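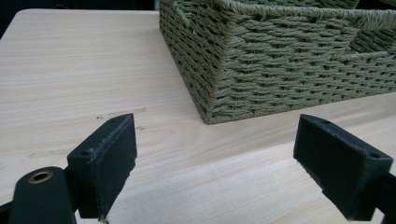
Filed under: Home & Making, Interviews

"Start with the bottom corner," says the owner of Nnaji, a one-room basket shop in Prellville, before I've even got my coat off. "If the two walls meet in a clean line there, somebody took care over the rest of it."

She has been selling woven storage for 13 years, and she still picks up each new basket as if it were the first one through the door. Today it's a green one, a soft sage that she can't stop turning towards the window. "Look at how tight those rows are! Every strand goes over and under the uprights, and there's hardly a gap anywhere. I could look at that for an hour."

I ask about the rim, which is as thick as my thumb and wrapped on the slant. It's her favourite part, and the bit she says gets the hardest life. "People drag baskets off shelves by the edge, they always do, so you want a proper rolled rim with cord all the way round. And then the handles – run your finger inside the opening. It should be wrapped in there as well, or it'll catch your jumpers."

At home she keeps eight of them (her sister says this is too many) and uses them for just about everything: wool, post, chargers, hats, a jigsaw with bits missing. The rectangular ones win every time. "Round baskets are lovely on the floor, but put two on a shelf and you've wasted all the corners. I went over to straight sides in February and got a whole shelf back."

Her rules for looking after them are short. A dry brush down the rows, a barely damp cloth for marks, and no sitting in the bathroom. She also stands every basket on a bare wooden table before it goes out on display, to see whether it rocks. "You'd be amazed how many do. A bit of wobble you can press out with a pile of books overnight. If it's still wobbling after that, I put it in the window with a plant in it and knock 12 pounds off."

The shop is open again from ten until four, and there's a fresh delivery of the green ones at the back.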